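Dimemstead Potting Corner – Quarterly Inspection
Inspected by: Ailsa Crichton
Date: Thursday, January 7, 2021
Previous inspection: November (Tuấn Doãn)

1. Floor and access
Walkway clear – OK
Mat lies flat at the doorway – NO. Corner lifts on the left. Taped for now, needs replacing.
Door opens fully – OK

2. Electrical
Outlet covers in place – OK
Extension cord off the floor – OK, moved since November
Lamp cord undamaged – OK

3. Wall storage
Basket hooks tight – OK. One was turning in November and Tuấn replaced it.
Load under the 18 lb limit we set – OK
Pruner locks working – one pair sticks. Tagged and given to Azucena Montes. 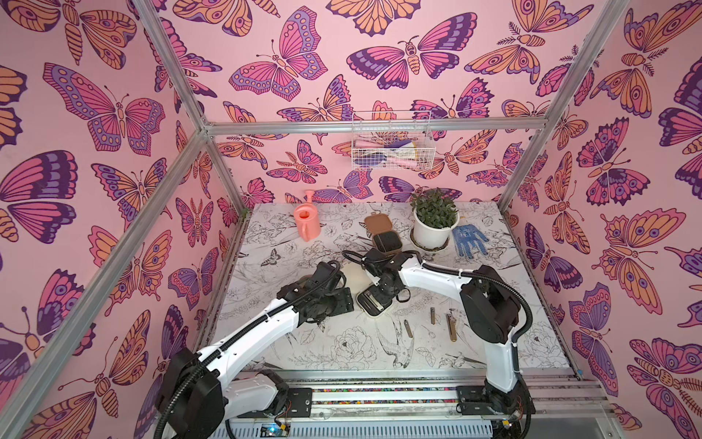 4. Work table
Hand tools go back on the wall at the end of each session, and that includes the small ones. The wire basket has room for them, but the three little metal tools were out on the table paper, near the middle, where a sleeve can catch them. Please put them away before moving pots. The plant in the round white pot is on its saucer, as it should be. Gloves count as equipment too – the blue one was lying beside the pot and needs to go back with its pair.

Table paper free of tears – OK
Table legs level – OK
Watering can checked for leaks – OK, filled and left for 34 minutes

5. Chemicals and feed
Plant feed in locked cabinet – OK
Labels readable – NO. Two bottles have faded labels. Vy Ninh will relabel.
Safety sheets in binder – OK, but the sheet for the Presteck cleaner is an old copy

6. First aid
Kit sealed and in date – OK
Eye wash in date – NO. Reorder.

Follow-up
Mat and eye wash to be ordered by Loan Thân. Work order 546 covers both. Sticking pruners stay out of use until Azucena signs them back in.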